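Selirik - le jeu de données de mes listes de courses

Bon, alors Selirik, c'est quoi ? Un corpus de listes de courses en français, recopiées à la main (par moi, le soir, avec une tisane) et rangées dans un CSV tout simple. J'en suis à 1407 lignes tirées de 204 listes. Au départ je voulais juste savoir combien de fois on écrit « beurre » sans préciser doux ou demi-sel, et puis je me suis laissé emporter !

Ce qu'il y a dedans

Le fichier principal s'appelle selirik.csv, encodé en UTF-8, séparateur point-virgule. Il y a six colonnes : liste, ligne, texte_brut, texte_normalise, rayon, quantite. La colonne texte_brut garde toutes les fautes d'origine, et j'y tiens beaucoup. « Yahourts », « pattes » pour les pâtes, « PQ » souligné trois fois - tout est là, sauf le soulignement, que je n'ai pas su coder proprement.

Pour les rayons, j'ai repris le découpage de Raton, mon vieux script de classement, en ajoutant « divers » pour les piles et les bougies. Les 37 lignes que je n'arrive pas à déchiffrer ont la valeur « illisible ». Si vous avez une idée pour « crm 2 gd », écrivez-moi, ça me travaille. 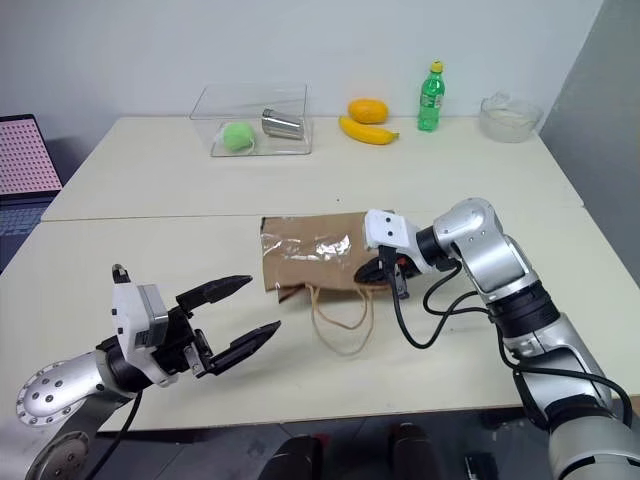

Tables blanches et sac en papier.

Comment l'utiliser

Vous téléchargez, vous ouvrez, c'est tout. Avec pandas, pensez à sep=";" sinon vous aurez une seule énorme colonne (je me fais avoir à chaque fois). La colonne quantite est du texte, parce que les gens écrivent « un peu » ou « 2 ou 3 si promo » et que je n'ai pas voulu trancher à leur place.

Limites

Presque toutes les listes viennent de petits foyers, donc côté couches et petits pots c'est très maigre. Janvier est surreprésenté, avec beaucoup trop de poireaux. Les prénoms et numéros de téléphone ont été remplacés par [NOM] et [TEL]. J'ai relu deux fois, mais signalez-moi tout oubli et je corrige dans la foulée.

Licence et merci

CC BY 4.0, servez-vous. Un grand merci à Hertta Koivisto pour la relecture des rayons et pour la longue discussion sur la tomate, finalement rangée en légumes. La prochaine version ajoutera l'ordre d'écriture des articles dans chaque liste.

Dernière mise à jour : ven. 23 avril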